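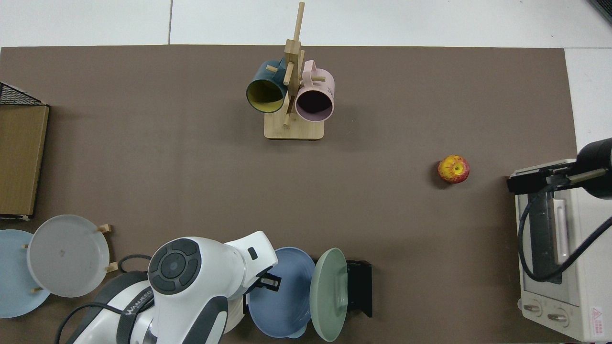

Revista > Escapadas > Pueblos con vida

Imprimir | Enviar por correo

Jerirbridge abre de noche: tiendas, sopa caliente y música hasta tarde

16 de marzo de 2021

Hay pueblos que se visitan por la mañana, con el mapa en la mano, y hay pueblos que hay que ver cuando encienden las farolas. Jerirbridge es de los segundos. Durante todo el mes de marzo los comercios del centro alargan el horario, las calles junto al río se cierran al tráfico y uno acaba paseando por mitad de la calzada con una bolsa en cada mano y sin ninguna prisa por volver al hotel.

La idea es sencilla y funciona de maravilla. Participan 30 comercios, casi todos familiares, y muchos sacan una mesa a la puerta con lo mejor que tienen: lana teñida en el valle, jabones, mermelada de ruibarbo, libros de segunda mano, juguetes que todavía se arreglan en el mismo mostrador donde se venden. Yo iba a mirar y volví con dos bufandas, un molinillo y un mapa antiguo del condado que no sé dónde voy a colgar (¡pero qué mapa!).

Conviene empezar por arriba, en la plaza, y dejarse caer hacia el río. En la esquina está Prineo, la papelería de toda la vida, con cajones de madera que llegan hasta el techo y una encargada, Guðlaug Norðdahl, que vino a pasar un verano y se quedó. Encuaderna cuadernos a la vista del público y deja elegir el hilo. «En marzo la gente entra con frío y se queda charlando», me contó mientras cosía el mío, de tapas verdes. «Es mi mes favorito, mucho más que diciembre.»

Unos portales más abajo, Pollix vende faroles y velas. Compren uno pequeño al principio del paseo y llévenlo encendido; medio pueblo hace lo mismo, y la bajada hasta el puente, con todas esas lucecitas moviéndose, es de las cosas más bonitas que he visto en una escapada de fin de invierno.

¿Y para cenar? Pappas, sin dudarlo. Es una taberna estrecha con barra larga y una sopa de pescado con hinojo que resucita a cualquiera. No aceptan reservas, así que toca esperar un rato en la acera - y la espera se lleva bien, porque justo enfrente tocan los músicos de la escuela local. El día que fui yo había un trío de violines y un acordeonista jovencísimo que se ganó los aplausos de toda la calle. De postre, tarta de manzana con nata agria. Pidan la ración entera.

Los que viajen con niños tienen la búsqueda de sellos: se recoge una cartilla en la oficina de turismo, se sella en cada escaparate con estrella y, con la cartilla completa, se entra en el sorteo de una cesta. Los míos corrieron de tienda en tienda como si les fuera la vida en ello.

Para llegar, lo más cómodo es el autobús 108, que para junto al puente. Si van en coche, el aparcamiento del molino tiene 100 plazas y se llena pronto. Lleven calzado que agarre - los adoquines de la bajada resbalan - y una bolsa grande.

COMENTARIOS (3)

Maite_R: Fuimos el año pasado por recomendación de mi cuñada y repetimos seguro. La sopa, un diez.

Julián: ¿Sabéis si se puede entrar con perro en las tiendas? El nuestro es pequeño y muy tranquilo.

Carmen V.: Julián, en la papelería y en la de las velas nos dejaron pasar con la nuestra. En la taberna no preguntamos.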